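Chapter 6
Choosing Between Two Grippers

I came to gripper testing by the back door. My first job at Hornalau was ordering spare parts, and after I'd signed for my third pair of replacement fingers in as many weeks I got curious and went downstairs to see who was breaking them all. (It was Océane Bergeron, and she wasn't sorry. She said a finger that had never been broken had never been tested, and I've pinched that line for every course I've taught since.)

So, this chapter is about comparing grippers. You've already met the arm, the controller and the joint limits in Chapters 2 to 5, and if you skipped Chapter 5 please go back, as I'm going to assume you can read a force log without me holding your hand. What we want now is a fair way of saying that one gripper suits a job better than another. That sounds easy! It took us from May until well into the autumn, and we still argued over the results.

The two grippers we'll follow are the Zonora and the Marchand. Both fit the same wrist plate, both close in parallel, and both take a camera at the wrist. The Zonora is the lighter of the pair and quicker to open. The Marchand is slower, but it holds its position better when you lean on it. I had a favourite before we started, which is a bad way to begin a comparison, and I'll own up to which one it was in Section 6.4.

Our rule was simple enough. Each gripper got 300 attempts at the same set of parts, with the same arm and the same starting pose, and whoever was at the keyboard wasn't allowed to touch the settings halfway through. An attempt counted as a success only if the part was lifted, held and set down again within the time limit. The Zonora failed 42 times and the Marchand failed 29 times. Before you rush off and buy a Marchand, look at Table 6.1, where the failures are split up by part. Most of the gap comes from one awkward shape, and if your own work never uses that shape then the gap shouldn't bother you much.

There's a second trap, and I fell straight into it. For the first week I judged everything from where I was sitting, a good two metres away. From there a grasp looks either fine or hopeless. The view from the wrist is a lot less tidy: a finger can hide half of what you care about, a pale part can melt into a pale background, and a printed marker that's lovely and sharp from one angle goes soft from another. If your controller depends on that view to decide when to close, then the camera is part of what you're comparing, and you need to log it along with everything else.

We lost the best part of a month learning that. My lab book for 9/15/21 just says "log the wrist view, you fool", underlined twice, and from then on every attempt was saved with its wrist pictures. We had 400 gigabytes of them by the end, and yes, I did go through far too many of them over lunch.

Before you read on, have a go at Exercise 6.1. Write down what you'd want to know about a gripper before trusting it with a part you couldn't replace. Keep the list somewhere, because we'll come back to it once we've worked through the Gredton scoring sheet in Section 6.3, and I'd like you to see which of your points the sheet leaves out. (It leaves out a couple of mine, and I've been grumbling to them ever since.)

While you're making the list, think about what the controller has to go on. Which surfaces could it tell apart, and how much of the part would it need to see? 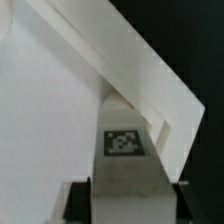
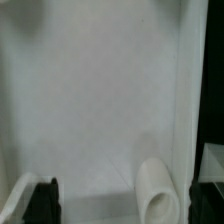
Figures 6.1 and 6.2. Two views from the wrist camera. The printed marker is in Figure 6.1; the hollow white cylinder is in Figure 6.2.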